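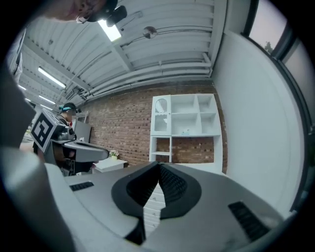 白色抽屉柜一角

8月 | 文/小站站长
搜索 请输入关键词 搜索
打印本页 | 用电子邮件发送

惦记了大半年的Nellumness旧玩具模型交换会,总算去成了!早上九点开门,我八点多到的,门口已经排了一溜拖着行李箱的人,一看就是来出货的。

场地在老纺织厂改的展厅里,今年一共51个摊位,比我预想的热闹。我主要收铁皮发条船,所以进门直奔最里面那排。Paterson的摊子还是老样子,东西堆得高高的,价签全用铅笔写,得凑近了才看得清。我看中一条红底拖轮,烟囱有点掉漆,发条倒是很顺,拧满了能在桌上跑一小段(下面垫了轮子的那种)。开价我嫌高,磨了半天,最后80块拿下,还搭了一把原配钥匙。高兴得我当场就想回家。

不过没回,旁边Niltier的人在演示怎么给旧铁皮补漆。他们先拿棉签蘸一点点清洁剂试背面,再调色,调得特别慢,一个蓝色加了好几回白。我以前都是直接上手涂,难怪那条渡轮补完像贴了块膏药……讲解的师傅说宁可留着旧痕,别把印刷的字盖掉,这句我记在手机里了。他们的小瓶漆三瓶一套,我买了一套灰的,回来才想起家里还有半瓶没用完。

中午在二楼吃的面,汤偏咸,座位也少,建议自己带点吃的。吃完逛到Nulleck那边,全是带盒的客机和轮船,盒子比模型还贵。有一艘双烟囱邮轮,说明书、泡沫、保修卡全在,我站着看了约莫一刻钟,没敢问价。

要挑毛病的话,灯光太黄了,看漆色不准,我后来都是拿到窗户边上去看。过道也窄,背大包的朋友麻烦反过来背胸前。停车场下午基本出不去,坐公交反而快。

拖轮现在摆在书架第二层,烟囱先不补了,等我把手练稳再说。有人知道这种船的小旗子去哪儿配吗?原来那面只剩一根杆,留言告诉我一声,谢谢啦!

打印 | 发邮件给朋友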